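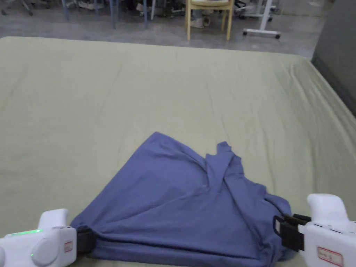 Blue T-shirt on the bed, green fitted sheet.

February, 6:40 in the evening

Laundry day again. Two loads, one light and one dark, both on the 35 minute cycle. I have stopped using the long cycle for anything except towels. The machine's own display says the short one is for lightly soiled items, and most of what I wear to the office at Tillutis qualifies.

Folded everything in the bedroom. The kitchen table is the right height but too narrow, and a shirt laid flat on it hangs over on both sides and pulls itself crooked. The mattress gives enough width for a shirt with the sleeves out and still leaves space for the finished stack. The drawback is that it is soft. A crease pressed by hand into a shirt on a mattress does not hold as well as one pressed on a hard surface, and the fitted sheet moves with the shirt if I drag instead of lifting. It had wrinkles toward the right side by the time I took the picture. I pulled the corner down again later and it was fine for a while.

Method for T-shirts, written down so I stop changing it every month:

Lay the shirt face down, collar away from me. Take the hem at both ends and pull until the bottom edge is straight. Smooth upward from the hem, never downward from the collar, or the slack collects at the bottom and has to be done over. Fold one side in to a line through the middle of the shoulder, sleeve back on itself. Same on the other side. Then hem to collar in half, and in half again.

Finished width should be 14 centimeters if the shirts are to stand in two rows in the drawer. I measured the drawer in the fall and lost the note, so I measured again tonight. The large shirts need the side folds brought in further than the middle of the shoulder to reach that, so the line is a starting point. I cut a piece of cardboard to the width and used it as a gauge for the first few, then did the rest by eye and checked the last one. It was slightly over. Left it.

The periwinkle one is the problem shirt. The side seams have twisted, so when the hem is straight the collar is not, and when the collar is straight the hem runs off at an angle. I have decided to go by the hem. The collar ends up inside the fold anyway. Cecilia Ackah says twisted seams come from how the cloth was cut and that no amount of pulling will cure it, and she sewed for a living for years, so I will take her word. She also says to roll them. I tried rolling last winter and could not find anything.

Socks: paired, two left over, both gray, different lengths. Put them back in the basket for next time.

Bed sheets not done. The spare fitted sheet is still on the rack and was damp at the elastic when I checked. The rack is too close to the wall. Will move it tomorrow and see if the drying time changes.

Detergent is nearly out. The shop on Fodemthorpe Road has the 600 ml refill, which fits the bottle without any left over. The larger one is cheaper per wash but I have nowhere to keep the remainder.

Ebenezer Fiadzo called at 7:15 about the shelf brackets. He has four, I need six. He will ask at Brovbridge when he is there for the timber. I told him there was no hurry, although the winter blankets are on a chair until the shelf goes up, and I need the chair.

Drawer closed without pushing. Top row shirts, second row undershirts, the old work ones at the back. The dark load still has to be put away – it is on the end of the bed and will have to move before I can sleep.

Water meter read 1751 after the second load. Forgot to read it before the first.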